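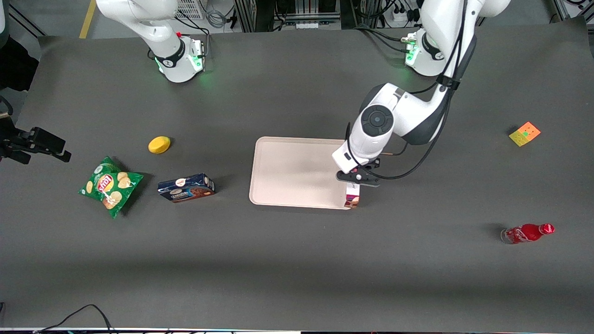 About Haugland Portraits

Haugland Portraits is a family photography studio in Wendska. We photograph newborns, children and families, and we also take a small number of maternity sessions each month. The studio is on the ground floor at 59 Anham Street, with parking behind the building and no steps at the door.

We started out in a spare bedroom with one backdrop and a window that faced north. When the bookings outgrew the house we moved to Anham Street, and last January we took over the unit next door. It is now the newborn room. It has its own heating, a changing table, a nursing chair and a door that closes, so older brothers and sisters can play in the front while the baby is being photographed.

How sessions work

Newborn sessions are best in the first 2 weeks. We book them by due date and move them when the baby comes early or late, at no charge. Plan on a full morning. Much of that time goes to feeding and settling, and we don't rush it.

Family sessions are shorter. They can be held in the studio, at your home or outdoors at Nusimus Park. Grandparents are welcome, and so are dogs, though dogs are outdoors only. If it rains we pick another date.

A deposit of $100 holds your place and comes off the final bill.

Your pictures

We edit every picture ourselves. Skin is cleaned up lightly: scratches and milk spots go, birthmarks stay unless you ask. You will get a link to a private gallery, where family members can leave comments and order their own prints. Galleries stay open for 59 days. After that we keep the files in storage, and there is a small fee to reopen one.

Prints, albums and framed pieces are ordered through the studio. Sample albums are on the shelf by the front desk, and you can stop in to look at them without an appointment between 10 a.m. and 4 p.m.

Contact

Call the studio at extension 3907 through the Anham Street switchboard, or use the booking form. Please include your due date or your children's ages.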